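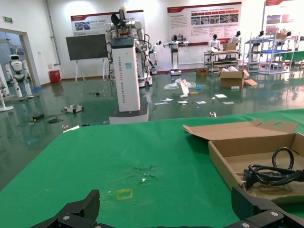 *View from the wrist camera over the green table, with the cable box on the right.*

# Workshop tips: wrist camera and gripper software

Notes for the people who use the bench software in Plornham. I add to this page when I learn something, so the order is not perfect. Last change: 16/11/2023.

## Mask the fingers first

Both finger tips come into the view at the bottom. Draw a mask over them before you run any detection. The mask must be a little bigger than the fingers, and you need one mask for open and one for closed. I used a single mask for a long time, and the detector kept reporting a dark object which followed the arm everywhere.

The screw heads are bright silver on black plastic. If your mask is too small, they give strong corner points and your tracking will stick to them.

## Limit the depth to the table

Set the far limit just behind the table edge. In our room there are other robots standing on the floor, and the shiny green floor reflects the ceiling lights. Without the limit, the planner in Gralora tries to build obstacles from these reflections. I set 2000 mm for the room test and much less for table work.

## Green cloth, green floor

Do not separate table and floor by color only. They are too similar for a simple threshold. Fit a plane to the table points and keep what lies above it. Color is still useful after that step, for example for brown cardboard against the cloth.

## The yellow square

We use the small yellow outline as the start place for the gripper. Three things to remember:

- Save its position in the table frame, never in camera pixels.
- Check it again each time the cloth is pulled or changed.
- Old stains close to the square can look like an object. Take a background picture of the table and subtract it, or raise the minimum height to 6 mm.

## Cables in a box

A coiled cable is difficult, and I do not have a complete answer. What works best for me:

1. Find the plug and plan the grasp there. It keeps its shape and the cable does not.
2. Give the open flap to the planner as its own obstacle. If you model the box as a simple block, the arm will go through the flap on the way down.
3. Approach from above with 40 mm of free space, then go slow.
4. After closing, lift a little and take a new picture before the long move.

Holes in the flap make gaps in the depth map. Fill small gaps, or the planner may find a "path" through them.

## Logs

Write the software version in every log. Keep logs for 14 days, then copy only the failed runs to the Prora folder. I want to add a part about calibration in December, when the new mount is tested.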